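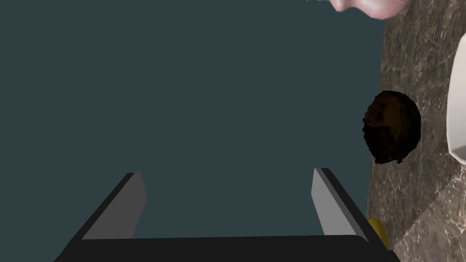

When should a sim pick and place run be marked as failed?

At the moment the item can no longer be reached from the start pose, or when the time limit runs out, whichever comes first. That's how our house rules at Vindby have it, and I'd suggest writing it down before anyone runs a single episode. If it's left to whoever reviews the logs, you get a different answer per reviewer.

Posted Monday, November 4, 2019

gantry_mo
Thanks, that's the bit I was missing. Our draft says "fails to complete the task" and leaves it there. Do you stop the run straight away or let it carry on to the limit?

tinplate
Stop it and log the reason. We have 19 reason codes, which is too many, but "object off surface" and "timeout" cover most of it. Limit is 40 seconds for kitchen counter tasks.

oldservo
I disagree with stopping early. Let it run. What the arm does after a drop matters for safety review, and if you cut the log there you've thrown it away. Inerby used to stop early and changed the rule in August for that reason.

tinplate
Depends what the runs are for. If it's a score for a policy, the extra seconds are just disk space. For a safety review I'd agree with you.

gantry_mo
Ours are for scoring. Next question then: objects near the edge of the worktop. Do you allow them in the start layout, or set a margin?

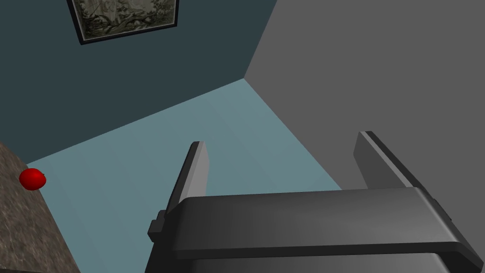
Doletti's checklist asks for a margin on all sides, reckons pell_k, and I think that's wrong for testing. Fine for training if you must, but real kitchens have things near the edge and a test set without them flatters the gripper.

oldservo
Agree with pell_k on that. Keep edge cases in, tag them, report them separately.

tinplate
Tagging only works if the edge distance is worked out from the object's collision shape and not its centre point. We had 400 layouts tagged from the centre and had to redo the lot.

gantry_mo
Right. So far I have: written fail condition, reason code, edge layouts tagged from the collision shape. Anything on the gripper itself?

pell_k
Same opening at the start of every run, and put the value in the report. Also say how many seeds. We use 4, Peng want more.

oldservo
4 is thin. I wouldn't sign off a comparison on that.

pell_k
It's what the budget covers. The number is in the report so people can judge.

gantry_mo
I'll put the seed count in as a required field and leave the minimum open for now. Draft two goes up in the files section once I've fixed the numbering.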